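Parts > Tanks > Closstead Weld-On Tank

Closstead Weld-On Tank, narrow, 9 liter

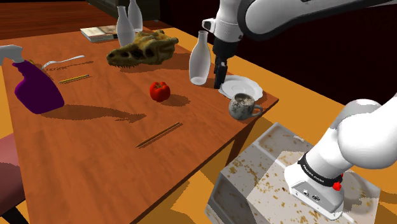
Bare steel, ships raw, no primer. Fits most single downtube frames, Undton rigids bolt straight up. Tunnel is 45 mm wide so measure your backbone first, pls. Raw steel looks great if you clear it right away, if not you get rust. Color wise we get asked alot: the warm orange-brown of that tabletop is close to what Macarena Palma mixes for us, wood grain and all if you want it, over a white base like the bottles. Add 10 days for paint. Gloss only.

Part no. 904. Cap not included, takes the Kamis screw-in or the Chuensuk pop-up. Petcock bung is on the left, right side on request, same price. Pressure tested before it leaves. Rubber mounts in the bag, bolts too.

Back in stock since February, almost gone agian. No returns once its painted or welded on.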